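Splitting one mail-order prescription into two bottles for travel – is the label a problem?

Posted 2/15/23 in Everyday Health & Home
1,204 views

Posted by Rotasia

Hello everyone, and thank you in advance for reading, I know I tend to go on. My husband and I are going to spend several weeks at my sister's place in Talpur this spring, and it will be the longest we've been away from home since he started on his current medicines. He takes three things in the morning and two at night, plus a vitamin his doctor wants him on, and I'm the one who keeps it all straight.

At home I have a system that works. Everything lives on one shelf in the hall closet, away from the bathroom steam, and every week I sit down with a cup of tea and fill his pill organizer. The trouble is that our plan sends the refills by mail in a 90-day supply, and those bottles are enormous! Two of them would fill half my carry-on. So I'd like to take only what we need, and I have some smaller bottles I've washed out and saved over the years. I'm good about washing them – hot soapy water, then upside down on a towel overnight.

My questions, and I do have a few. Is it all right to move pills into a smaller bottle that doesn't have his name on it? Should I be worried at the airport? And how much extra would you bring in case we get held up coming home? We had an awful time one December when our flight was canceled and we were stuck for days, and I had packed exactly enough and not one pill more. I still get a knot in my stomach thinking about it.

I did look at the airline's website but it mostly talked about needles and oxygen. Any advice from people who travel with a lot of medicine would be so welcome.

Altumow

Hi Rotasia, and what a nice trip to have ahead of you. I've been filling organizers for my mother for going on ten years now, and for myself the last couple, so I've made most of the mistakes there are.

The easiest thing by far is to call your pharmacy and ask for a smaller bottle with a duplicate label. I was shy about asking the first time, as if I were putting them out, but they do it all day long. Ours printed a second label for each medicine and put it on a small vial, and there was no charge. Yours comes by mail, so you may have to call the number on the bottle and wait a week or so, and I'd start on that well before you pack. If the mail-order people won't do it, sometimes a local pharmacy can help if they have his records, but I wouldn't count on that.

About the airport: on flights inside the country I've never once been asked to show a label, and my understanding is that pills aren't required to be in the original bottles to get through security. States can have their own rules about it though, and another country certainly can, so if you're crossing a border please check with their embassy. Some medicines that are ordinary here are controlled somewhere else. If any of his are for pain or sleep or nerves, I'd want the proper labeled bottle no matter where I was going.

The bigger worry with the saved bottles, to my mind, is mix-ups. My mother had two white round tablets that I could tell apart at my own kitchen table with my glasses on, and could not tell apart at my brother's house at six in the morning. One was for blood pressure and one was for her thyroid. I stood there feeling very foolish and ended up calling the pharmacist to read her the tiny numbers stamped on them. (She was lovely about it, and you can do the same if you ever get stuck.) So if you do use your own bottles, peel off every scrap of the old label, and write the new one out in full: his name, the medicine, the strength, how many and when. "Heart pill" made perfect sense to me when I wrote it and no sense at all to anyone else in the house.

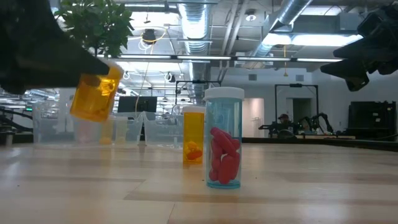 I'd also keep one kind to a bottle. It's tempting to tip the morning ones in together to save room, and people do, but then you're sorting them out by eye every single day. There are also a few medicines that are supposed to stay in the container they came in because of damp or light, so read through his list with the pharmacist before you move anything. And do make sure the bottles you washed are bone dry. Overnight on a towel may not be quite enough if they're upside down with no air getting in – I'd stand them up with the caps off for another day.

If there will be grandchildren or little nieces and nephews at your sister's, use child-resistant caps and put everything up high. Don't leave the organizer on the nightstand either. Most of those pop open for anybody.

For the extra, I bring 5 days beyond the return date and I keep them in my purse, apart from the rest. Everything goes in the carry-on, never in a checked bag. I also keep a printed list of all the medicines with the doctor's phone number folded up in my wallet, and my mother has the same one in hers.

Have a wonderful visit, and let us know what the pharmacy tells you.

Ulach

Just put them in a sandwich bag, I've flown 40 times like that and never had a problem

Talpur Reader

I wouldn't do the sandwich bag, sorry. Mine turned to powder at the bottom of a backpack and I had no idea what I was missing.

One thing to add to the long answer. Ask the plan about a "vacation override" if his refill comes due while you're away. They can sometimes release it early, but it took three phone calls before I got a person who knew what I meant. Have the prescription number handy when you call, it's usually up near the top of the label.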